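Home Guides Small Business Events Contact

How to plan the drinks table for a local fair
August, by D. Kpodo

Last summer I was asked to look after the hot drinks at the Gristell craft fair, and I made many small mistakes. This year it went better, so I write down my method for other beginners.

Start with the numbers. Ask the organiser how many visitors came the year before, and do not count on all of them. At Gristell there were 400 visitors and half of them bought a drink, so I planned for 200 cups of tea and coffee together. Many people drink a second one if the weather is cold, therefore I always add one extra sleeve to my order.

Next, decide the sizes. I offer only one. With two sizes you need two kinds of lids, and the queue becomes slow while people are thinking. A carton of 1,000 cups is cheaper per piece, but you must have a dry place to keep the rest until the next event. 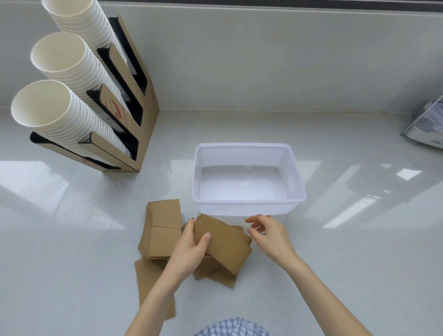 Then think about the order in which a person walks along the table. Payment comes first, after that the drink, and at the end milk, sugar and lids. Last year I put the milk beside the till – a big mistake, everybody stopped there and blocked the others. Leave one arm's length between the hot water and the front of the table, so that children cannot reach it.

For the water itself, find out in advance where the tap is and which socket you may use. Two urns on one extension lead can switch off the power in the whole hall, as we learned at the Onow spring market. Fill the urn early, it needs more time to boil than you expect. I switch mine on at 8 o'clock for a fair which opens at 10.

Write the prices large, on both ends of the table. Bring 12 pounds in small coins for change, more if you cannot take cards. Do not forget a bin for used cups and a second bin for tea bags, they are heavy when they are wet and the thin sacks will break.

When you close, write on paper how many drinks you sold. I keep my notes from Gristell, Onow and Ridus in the same folder and I read them before I order anything new.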